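From: Gus Baptiste
To: scorers list
Date: 31/07/2026
Subject: Re: [scorers] Net run rate when a match is cut short

Vojtěch Procházka wrote:

> Gus, two questions before the weekend. First, the league table on the
> site has Privier ahead of Cernden on net run rate, but when I work it
> out from the scorecards I get Cernden ahead. I am using the overs as
> they are shown on the card, so 18.4 overs goes in as 18.4. Second, what
> do we do with the Tastley match, where the side batting second was
> all out early? I have used the overs they faced. Mikuš says that is
> wrong but did not say why.
>
> Also, is the tea hut still going ahead with hot food? I need to tell
> the visiting side.

Vojtěch,

Taking these in order. The table on the site is right, and both of your differences come from the overs column.

An over has six balls, so the figure after the point on a scorecard is a count of balls. It is not a decimal. 18.4 overs is 18 overs and 4 balls, or 112 balls. Divide by six and you get 18.667. If you feed 18.4 into the sheet you are giving the side fewer overs than it used, and its scoring rate comes out too high. On one match the error is small. Over a season it moves places, and it has done so here.

The safest method is to keep everything in balls until the last step:

1. Add up all runs scored by the side in matches that count.
2. Add up all balls those runs were scored from, under the rules below.
3. Divide runs by balls and multiply by six. This is the rate for.
4. Do the same with runs and balls against.
5. Subtract the second from the first. Round to three places only now.

As a check, take a side with 2,536 runs from 392 overs. The rate is 6.469. If you have rounded each match first and then averaged, you will get something else, and it will be wrong. Match rates are never averaged. A side that wins a short match at ten an over should not have that match weigh the same as a full one.
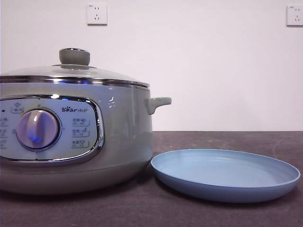
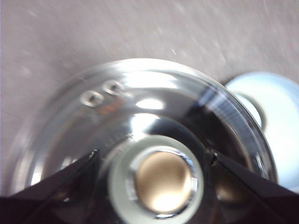
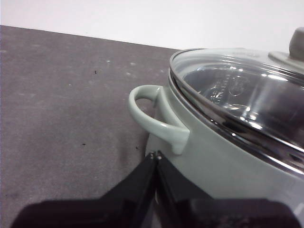
On the Tastley match, Mikuš is correct. When a side is bowled out, it is charged with its full allotment of overs, whether it faced them or not. The playing conditions say so, and the sheet should have 20 overs for that innings. The logic is that wickets are part of what a side has to spend, and a team all out for 90 in 12 overs has not scored at 7.5 in any useful sense. To your last question, yes, hot food is going ahead, and there will be soup in a pot like the pale gray-green one with the glass lid, so please tell the visiting side to bring their own bowls. The same 20 overs also go into the bowling side's column as overs bowled. People tend to fix one side and forget the other, and then the sheet does not balance.

A quick test for that: across the whole league, total runs for must equal total runs against, and total balls for must equal total balls against. If either pair differs, there is a mistake in at least one entry. I run this every week before posting the table.

Shortened matches:

- If overs are lost before the start and both sides have the same number, use the reduced number as the full allotment.
- If the target is revised, the side batting first is credited with the revised target less one, from the number of overs given to the side batting second. Do not use the runs it made.
- If there is no result, leave the match out on both sides. Points are shared but the runs and balls do not count.
- If the side batting second passes the target with overs to spare, use the balls it faced.

The second item is the one that causes arguments. We had two matches of that type in May, and in both the card was entered as played. I have corrected them on the master sheet. The order of the top four did not change.

Penalty runs count as runs for the side that receives them. Wides and no-balls add to the runs but not to the balls, so check that the scoring app has not logged them as balls faced. The older version did this for no-balls if the batter scored off them - if your ball total for an innings is higher than 120, that is where to look.

I have added a column to the master sheet which takes the card figure and converts it to balls. Enter the overs as text, exactly as printed, and do not format the cell as a number. If you do, 17.0 becomes 17 and the formula returns an error. The sheet is good for 1,000 rows, which will see us through the season with the second elevens included.

Could you re-enter your copies of the Privier and Cernden cards and send me the two ball totals? I would like them to match mine before Sunday. If they do not, send the cards themselves and I will go through them over by over.

Gus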